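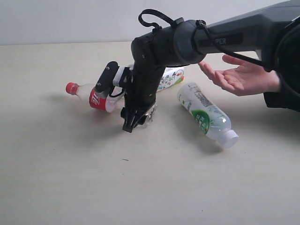 Most advice on sorting drink containers at home makes it sound like a craft project. You rinse, you peel, you flatten, you line everything up in matching bins, and in the end you have spent an evening on things you were going to throw away. I have tried several of these systems and I don't trust most of them. The real difficulty is smaller and duller than that: a typical pile is mixed. A clear cola bottle with a red cap, a clear water bottle with a white one and a juice carton may all have held drinks, but the carton is a different material and a lot of programs handle it differently. So the method below starts with the material and leaves the tidy-bin stuff for people who enjoy it.

What you need

A cleared table, a sink, two bags or boxes and a dish towel. You do not need the Weleo bin set, which I bought in January and which has three compartments too narrow for a large bottle. You also don't need a label-peeling tool. Check your own program's rules before you start, and I mean the actual page, not the cheerful leaflet. Ours contradicts itself on caps.

Step 1. Lay everything on its side

Standing bottles up looks neat and they fall over. Put them down flat on the table, where you can see whether there is anything left inside. Tighten the caps first. A bottle that looks empty can still hold enough cola to glue your sleeve to the table.

Step 2. Pull out the cartons

Do this before anything else. Juice and milk cartons have paper on the outside, so people toss them in with cardboard, and many places don't want them there. The layers are bonded together and ordinary paper mills may not bother with them. If your program takes cartons, find out which bin. If it doesn't, they go in the trash. I know someone will write in to say you can make seed pots out of them. You can, and then you own a lot of seed pots.

Step 3. Check for a deposit

Where there is a deposit scheme, look for the mark on the label before you do any crushing. Machines often refuse a bottle if they can't read the code, which also means the popular advice to strip every label is bad advice for deposit bottles. My friend Bhavana Panicker peeled a whole bag of them one night, very neatly, and got nothing back.

Step 4. Empty and rinse, once

Pour out what's left, add a splash of water, put the cap on, shake, pour. One rinse is plenty. I have read instructions calling for hot water and detergent, and I would like to see the reasoning, as the plastic gets washed again at the plant. Cartons need the same quick rinse or they smell within a couple of days.

Step 5. Labels and caps

Leave the labels on unless your program says otherwise. Caps are where the rules have changed, and older guides still say to take them off. Many programs now prefer them screwed back on, partly because a loose cap is small enough to drop through the sorting equipment. Cap color makes no difference at home. A red one and a white one get the same treatment, whatever your neighbor with the cap jar tells you.

Step 6. Squeeze, maybe

For bottles without a deposit, press the air out and put the cap on while you're still squeezing, or it puffs right back. Some sorting lines have trouble with containers that are completely flat, so a good squeeze is enough. I borrowed a wall-mounted crusher from Hanne Vuorinen for a while. It worked on cans. On bottles it mostly worked on my patience.

How long it should take

Around 11 minutes for a week's worth, including wiping the table. If you are taking 60, you are washing too much.

I'm still not convinced the cartons get recycled where I live. I asked, and the reply said they were "accepted," a word that covers a lot of ground. I've asked again and will update Step 2 if I get a proper answer.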